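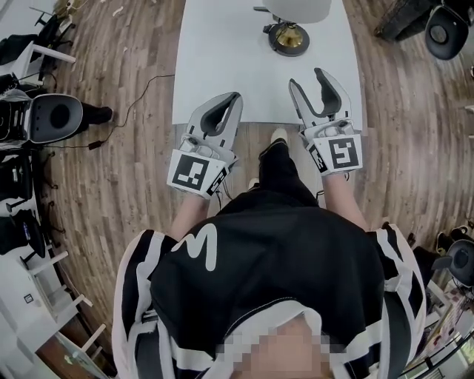
Residents had been asking for tables they could pull up to from any side, one reader of the Trindwood newsletter wrote in April, and the plain white ones were the right choice.

Home | News | Spaces | Contact

May
By the Kasside Press Office

Kasside Opens Shared Work Room at Trindwood

Kasside announced today that the shared work room at Trindwood is open for regular use. The room covers 1,276 square feet and is furnished with white rectangular tables supplied by Osix. Members may reserve a table for up to 2 hours at a time for sorting, packing, mending and other handwork.

During the trial period the room received 773 bookings. Most were for table work done standing up, and the final layout leaves more open floor between the tables as a result. The cost of the furniture was shared equally by Kasside and Phùng.

Tables are to be cleared and wiped at the end of each booking. Reservations are taken at the Trindwood front desk from 9 a.m.

Comments

marlow_k: Is there storage for unfinished projects, or do we carry everything home?

Tess B.: Booked twice in the trial. Good height for me, a bit low for my husband.

oldmill: Please add evening hours.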